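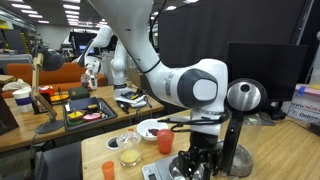

*A steel bowl on a digital kitchen scale*

# How to check out a fraternal lodge before you join it

Most lodge websites say the same things. Brotherhood, charity, old traditions, better men. I have read a lot of them and could not tell you from the wording which groups were alive and which were six tired members and a leaking roof. So treat the brochure as decoration and do the checking yourself. It takes a couple of months of light effort, and you can do all of it before anyone hands you a petition.

I have belonged to two orders and quit one. Make of that what you like.

## 1. Find out who the lodge answers to

A local lodge normally works under a charter from a state or national body. Ask for the name of that body, then contact it yourself using details you looked up on your own. Don't use the phone number on the lodge's flyer.

You want a plain yes to one thing: is this lodge chartered and in good standing right now? "We go back to 1800-something" does not answer it. Plenty of groups borrow the look and the titles of an older order with no connection to it. Some are harmless clubs. Some are a man with a website who sells certificates.

## 2. Eat with them at least twice

Many lodges have a meal or social hour that guests can attend. Go to two, in different months. One good night proves very little, especially if they knew you were coming.

Watch for these:

- Do people stay and talk after they eat, or is the parking lot clear by 8:15 p.m.?
- Does anyone ask about you, or do they only recite the history?
- Are there members who joined in the past few years? Talk to them away from the officers.
- How do they speak about former members?

At Skarnell Lodge, where I spent my first stretch, the roll listed 136 members. I never saw enough of them in one room to fill the long table. Ask for typical attendance and ignore the roll.

## 3. Get the full cost in writing

Annual dues are the number you will be quoted. They are seldom the whole bill. Ask separately for:

1. The initiation or degree fee, and whether it is charged once or per degree
2. Annual dues
3. The per-member payment to the state or national body, if it is billed on top
4. Building assessments, past and planned
5. Regalia, dress clothes, and meals

My dues at Skarnell were $200 a year, which I thought was fair. Then a notice came in February for the boiler. I would have paid it anyway, but I would have liked to hear about it before I signed.

If the answer is "don't worry about that yet," worry about it.

## 4. Ask what the charity money did

"We support many causes" is a slogan. Ask which ones, how much each received last year, and how much was spent on the dinner where the check was presented. If the charity is registered separately, look for its public filings and read them.

Arnenard Lodge, the one I stayed with, handed me a single typed page with every gift on it. Some were tiny. I trusted that page more than any plaque on the wall.

## 5. Read the obligations you're allowed to read

You probably won't see the ritual in advance, and I don't find that sinister. Bylaws are a different matter. Ask for them. Look up:

- Any religious requirement, and how it's worded
- What attendance is expected
- How a member resigns, and what he still owes if he does
- How complaints are handled

Be wary of promised business contacts. If the pitch is that membership will get you customers, you are being sold a networking club with a costume.

## 6. Compare, then wait

Visit a second group even if you liked the first. In my area that meant the Gusura Hall crowd and the Tsegaye Benevolent Society, and the two had almost nothing in common beyond folding chairs.

Then let a month go by without calling anyone. If a lodge presses you for a decision during that month, cross it off. If you still want to go back when the month is up, ask for the petition and read both sides of it before you sign.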